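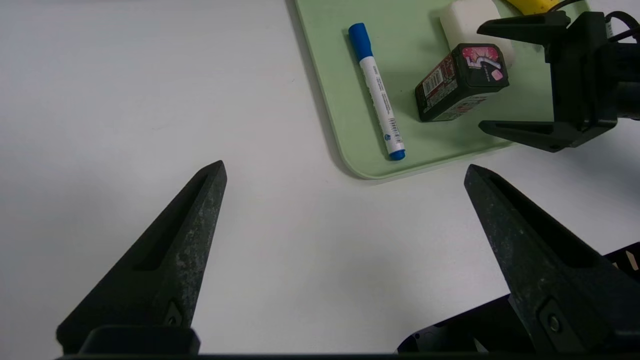

*Two gripper fingers, dark gray with lighter flecks.*

# Tracing a Family Farm in the Clividico Land Registers

This guide explains how to trace a farm in the Clividico district from its first recorded owner to the last entry in the registers. It was prepared by Sosina Hailu for readers of the Liltiter Local History Library and was last revised in May 2021.

## Before you begin

Write down the surname you are searching, with every spelling used by the family. Clerks often wrote names as they heard them, and Alemayehu appears in the surname index under two spellings. If you know the nearest creek, school or road, note that as well.
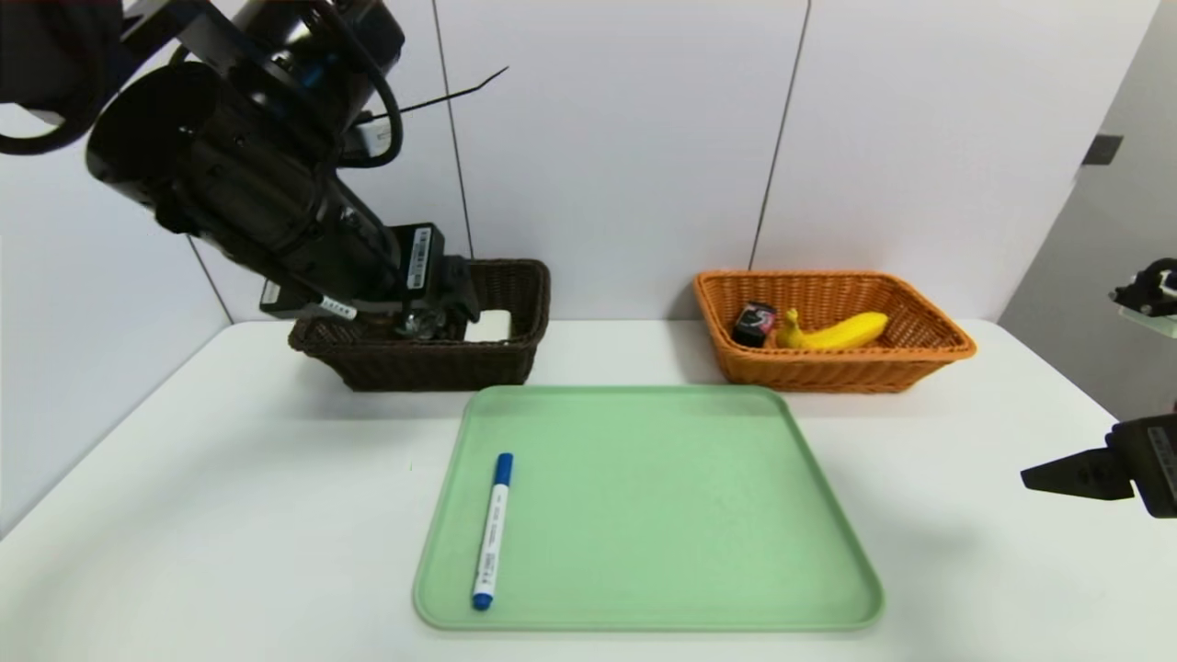
The surname index lists about 400 households. Each entry gives a volume number followed by a page number. Copy both exactly, including any letter after the page number, which refers to an inserted sheet.

## Reading an entry

1. Find the page and confirm the lot number in the left column.
2. Record the name of the buyer, the name of the seller and the date of transfer.
3. Check the margin for a reference to an earlier page. Follow it back until no further reference is given.
4. Compare the lot number with the Relness survey map. Lots north of the river were renumbered, and the old number is shown in brackets.
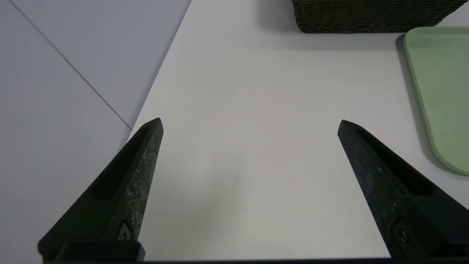 Where a farm was divided among heirs, each portion has its own entry. Trace the portions separately and keep a sheet for each. Volume 2 has no entries after page 79; later transfers for those lots continue in Volume 3.

## Citing the registers

Give the register title, volume, page and lot number, in that order. Cite the survey map by sheet number.

## Requesting copies

Submit the copy request form at the reading room desk. Bound volumes may not be placed on the flatbed scanner. Requests received in November are filled after the annual shelf check.

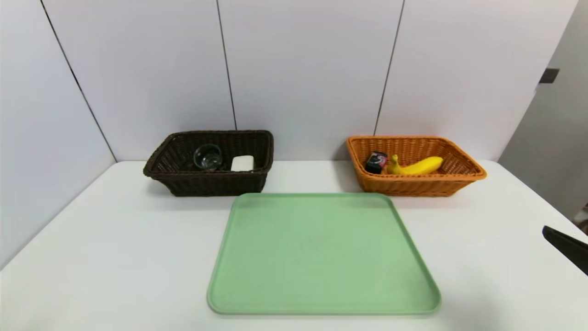
*Pale green tray on the white table, with dark brown and orange wicker baskets near the wall.*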